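양팔 로봇 천 접기 원격조작 연구 참여자 모집 공고

Zarora 로봇조작연구실은 소형 양팔 로봇을 이용한 유연물체 조작 학습 연구의 2차 실험에 참여할 분을 다음과 같이 모집합니다. 본 연구는 사람이 원격으로 조작한 기록의 구성 방식이 모방학습 정책의 성능에 미치는 영향을 비교하는 것을 목적으로 합니다. 1차 실험에서는 참여자 31명으로부터 천 접기 시연 800건을 수집하였으며, 그 결과를 바탕으로 2차 실험의 절차를 확정하였습니다.
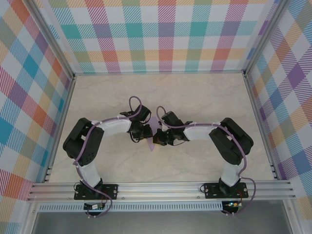

글 · Zarora 로봇조작연구실 연구운영팀 | 등록일 2025년 5월 8일

1. 연구 배경

천은 잡는 위치와 당기는 방향에 따라 형태가 계속 달라지므로, 단단한 물체를 대상으로 만든 조작 정책을 그대로 적용하기 어렵습니다. 특히 두 팔이 가까운 거리에서 함께 움직이는 구간에서는 한쪽 팔의 작은 지연이 접힌 모서리의 어긋남으로 이어집니다. 1차 실험의 시연 가운데 226건에서 이러한 어긋남을 조작자가 스스로 바로잡는 동작이 관찰되었습니다.

연구실은 이 수정 동작을 학습 자료에서 제외한 정책과 포함한 정책을 각각 훈련하여 비교하였습니다. 수정 동작을 포함한 정책은 첫 번째 접기가 빗나간 뒤에도 작업을 이어 가는 경우가 더 많았습니다. 반면 작업 시간은 길어졌고, 이미 맞게 접힌 천을 다시 건드리는 사례도 나타났습니다. 2차 실험에서는 수정 동작의 시작과 끝을 참여자가 직접 표시하도록 하여, 이 표시가 불필요한 반복을 줄이는지 확인하고자 합니다.

2. 실험 환경

실험은 Vonstead 연구동 내 조작실험실에서 진행합니다. 작업 공간은 벽으로 둘러싸인 구획이며, 알루미늄 레일에 고정된 로봇팔 두 대가 서로 마주 보고 있습니다. 각 팔의 끝에는 그리퍼가 달려 있고, 참여자는 별도의 조작석에 앉아 양손용 조작 장치로 두 팔을 움직입니다. 시연 기록과 구간 표시는 연구실이 개발한 소프트웨어 Cistanum으로 처리합니다.
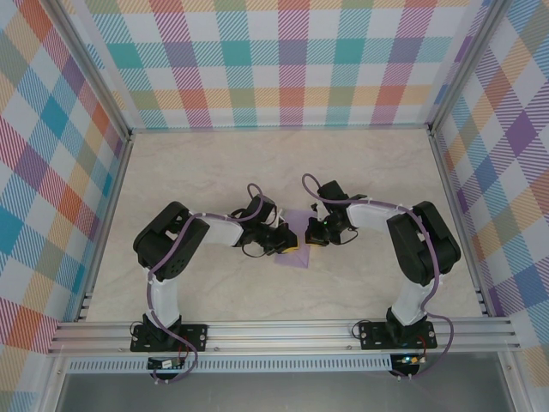
로봇을 다뤄 본 경험이 없어도 신청할 수 있습니까?
로봇 조작 경험은 신청 자격에 포함되지 않으며, 선정된 참여자는 모두 본 실험 전에 같은 내용의 조작 교육을 받습니다.

3. 모집 대상 및 인원

모집 인원은 46명입니다. 신청일 현재 만 19세 이상이고, 한국어로 된 안내문을 읽고 이해할 수 있으며, 양손을 사용하여 조작 장치를 다룰 수 있는 분이면 신청 가능합니다. 교정시력을 포함하여 화면을 보는 데 불편이 없어야 합니다. 1차 실험 참여자는 학습 효과를 통제하기 위하여 대상에서 제외합니다. 손목이나 어깨 질환으로 치료를 받고 있는 분은 신청 전에 연구운영팀과 상담하시기 바랍니다.

4. 참여 절차

참여자는 서로 다른 날에 두 차례 방문합니다. 첫 방문에서는 연구 설명을 듣고 동의서를 작성한 다음 조작 교육과 연습을 실시합니다. 두 번째 방문에서는 천을 삼각형으로 접는 과제와 반으로 접어 지정된 위치에 놓는 과제를 수행합니다. 과제의 순서는 무작위로 배정됩니다. 각 시연이 끝나면 기록을 재생하면서 수정 동작이라고 판단한 구간을 표시하고, 모든 과제를 마친 뒤 조작 부담에 관한 설문에 응답합니다.

회당 소요 시간은 휴식을 포함하여 두 시간 이내입니다. 연습 단계에서 기준 점수에 미치지 못하더라도 참여 자격은 유지됩니다.

5. 사례 및 비용

참여 사례비는 방문 회차별로 산정하여 본인 명의 계좌로 지급합니다. 중도에 참여를 철회하는 경우에도 이미 마친 회차의 사례비는 지급합니다. 교통비는 별도로 지급하지 않습니다.

6. 자료의 이용과 보호

수집하는 자료는 로봇팔의 관절값, 그리퍼 개폐값, 작업 공간 영상, 참여자의 구간 표시 및 설문 응답입니다. 참여자의 얼굴과 음성은 기록하지 않습니다. 모든 자료는 참여자 번호로 관리하며, 연락처는 사례비 지급이 끝난 후 파기합니다. 공동연구기관인 Kashyap 연구소에는 개인을 식별할 수 없는 형태의 자료만 제공됩니다. 참여자는 언제든지 불이익 없이 참여를 철회할 수 있고, 분석 자료가 확정되기 전까지 본인 시연 기록의 삭제를 요청할 수 있습니다.

7. 신청 방법

연구실 누리집의 참여 신청서를 작성하여 5월 말일까지 제출하시기 바랍니다. 신청서에는 방문 가능한 시간대를 두 개 이상 기재하여야 합니다. 신청자가 모집 인원을 초과하면 연령대와 주로 사용하는 손을 고려하여 추첨하며, 선정 여부는 신청서에 기재한 전자우편으로 개별 통지합니다. 선정 후 일정을 변경하려면 방문 전날까지 연구운영팀에 알려야 하고, 일정 변경은 한 차례에 한하여 허용됩니다.

기타 문의는 누리집의 연구 참여 문의란을 이용하시기 바랍니다.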